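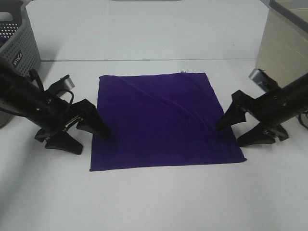 What Is a Craft Fair, and How Do You Get a Table?

Hi, I'm Freya! I sell felt badges at the Drallevberg craft fair every June, and kids always ask me how it works. So let me tell you.

A craft fair is a big market where people sell things they made themselves. Ours has 40 tables, and each one belongs to a different maker. My neighbor Nayeli Urrego makes clay whistles (they are LOUD).

To get a table, you fill in a form and pay a fee. The fee helps pay for the hall, the lights and the posters. Kids can have a table too, if a grown-up shares it. My sister Hayley was nine when we did our first one, and we sold 16 badges between us!

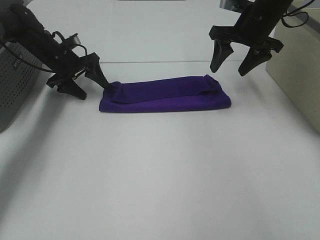 Page last changed: 27 Jun 2026

How do you pick a price? Add up what your materials cost. Then think about how long you worked, because your time counts too. Say your yarn cost 2 dollars and the hat took you a whole afternoon. You'd want a lot more than 2 dollars for it, right?

Bring coins for change, a bag for trash and a snack. And go look at everybody else's tables! Most makers love it when you ask how they did something. I once talked to a basket weaver for so long that I missed lunch.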